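ハムソープ市民工房、不要ケーブルの整理と回収を日曜日に実施

ハムソープ市民工房は、家庭や事業所で使われなくなったケーブル類の整理・回収を、7月の日曜日に館内の作業室で実施する。運営はスコーンリー財団が担い、分別の手順については市内で電子部品の再資源化を手がけるドゥルケテン社が協力する。受付は午前10時に始まり、午後3時に終了する。

同工房が前回の回収で受け付けたケーブルは566本であった。このうち接続端子の種類を確認したうえで再利用に回されたものは50本にとどまり、残りは被覆材と導体を分ける工程に送られた。工房は、再利用率が伸びない主な要因として、持ち込みの時点でケーブルが互いに絡み合い、種類の確認に時間を要することを挙げている。

このため今回は、受付と確認のあいだに「ほどき」の工程を新たに設ける。木の天板の作業台に絡まったケーブルを広げ、端子の位置を確かめてから一本ずつ分けるもので、無理に引くことによる断線や端子の変形を防ぐねらいがある。

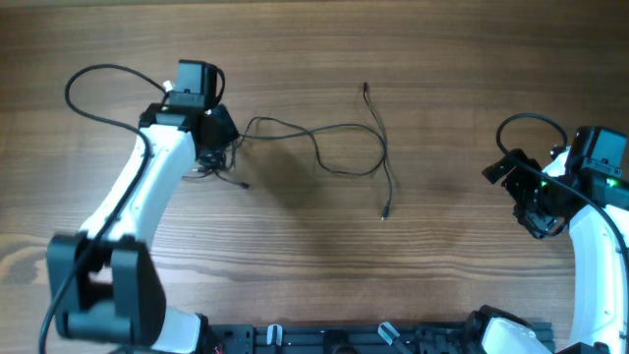
工房がまとめた手引きによれば、作業は端を探すことから始める。輪になった部分を先に引くと結び目が締まるため、まず全体を平らに広げ、外側の輪から順に緩める。端子が付いている側は輪の中を通しにくいので、可能な限り端子のない側を動かす。被覆に傷や硬化が認められるものは、その時点で作業を止め、別の箱に移す。

分けたケーブルは、直径15センチメートルを目安に緩く巻き、面ファスナー式の帯で留める。針金や輪ゴムは、被覆に跡が残るおそれがあるため使用しない。巻き終えたものには端子の種類と長さを記した札を付け、棚の所定の位置に収める。札の書式は今回から改められ、これまで空欄の多かった「用途」の欄が廃止された。

参加を希望する市民は、同工房の窓口または電話で申し込む。定員は午前と午後を合わせて49名で、小学生以下は保護者の同伴を必要とする。参加費は無料とし、手袋は工房が用意する。自宅で使っているケーブルを持参し、ほどき方や収納について相談することもできる。
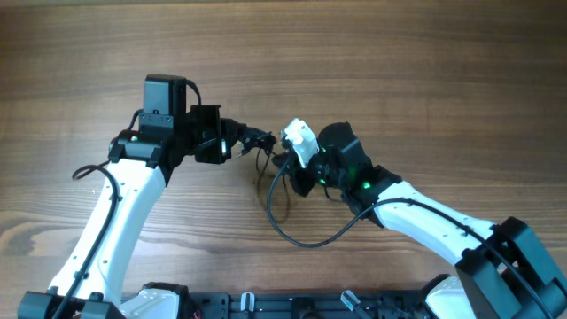
エラジ商店会からは、店舗で使わなくなった延長コードも対象に含めてほしいとの要望が寄せられた。商店会によると、改装や機器の入れ替えのたびに古い配線が倉庫にたまり、どの機器に付属していたものか分からなくなる店が多いという。捨ててよいかどうかを判断できないまま保管を続けている例もあり、相談の場があれば利用したいとしている。

工房はこの要望を受け、延長コードについても1店舗につき1箱まで受け付けることとした。ただし、差込口に焦げや変色があるものは再利用の対象とせず、受付で区別して預かる。事業用の大型ケーブル、電源装置の付いたもの、および電池を内蔵する機器は、従来どおり対象外である。対象外の品を持ち込んだ場合は、その場で持ち帰りを求める。

再利用が可能と判断されたケーブルは、通電の確認を経て、工房の貸出棚に置かれる。貸出は登録者であれば誰でも利用でき、期間は2週間とする。貸出棚に収まらないものについては、市内の学習施設への譲渡を検討している。譲渡先の選定と時期は決まり次第、工房の掲示板で知らせる。

再利用に適さないものは、ドゥルケテン社の処理場に運ばれる。同社は、端子の金属部分が露出したまま他のケーブルと混ざると被覆を傷つけることがあるとして、端子に紙を巻いてから箱に入れるよう呼びかけている。また、袋に詰め込むと再び絡まりやすいため、浅い箱に並べて持参することが望ましいとしている。 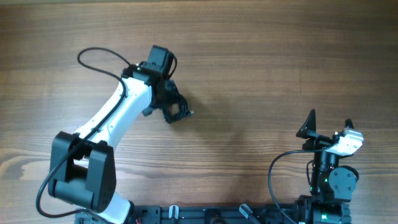

木の天板の上の黒いケーブル。ハムソープ市民工房

当日は作業室を終日使用するため、通常の工作利用は休止となる。工具の貸出および返却は、正面入口脇の窓口で受け付ける。駐車場は台数に限りがあり、箱を持ち込む来場者を優先する。荷下ろしのみの場合は、建物北側の搬入口を利用できる。

結果は、受け付けた本数、再利用に回した本数、処理場に送った本数に分け、後日、工房の掲示板と窓口で公表する。次回の実施時期は未定で、「ほどき」の工程に要した時間を確認したうえで決定する。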